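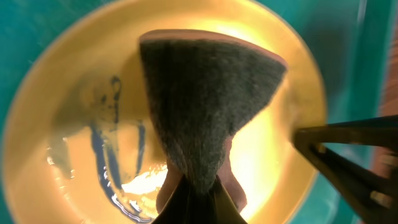 How often do the fingertips on a dishwashing arm need changing?

Ours go every 100 plates. They still grip after that, but the rubber has gone smooth by then and a soaked sponge starts to creep.

Two screws per finger. I do the pair together even if one looks fine, then wipe the old glue off the backing plate with a rag. The Findon pads come with their own adhesive. Leave it an hour before it gets wet.

Grip force on the sponge is set to 42 per cent. I had it higher in April and we were tearing the foam at the pinch point.

Milagros Chambi asked what we do about water getting up the wrist. There's a rubber boot over the joint with a clip at each end. The lower clip works loose, so I check it before the first run. Spare boots are in the drawer marked Arnarbridge, under the cable ties.

Wrist camera: lens cloth only, no kitchen roll. Glare off a glossy plate is a nuisance. I turned the exposure down two steps and moved the lamp back to the left of the basin. Better, still not great at 4 in the afternoon when the sun comes round.

After any finger change I run the Brellora homing routine twice. First pass read 117 on the left jaw and 142 on the right, so the right one wasn't seated. Took it off, cleaned the slot, put it back. Both at 117 now.

Old fingertips go in the tub by the door. Next job is the drain hose.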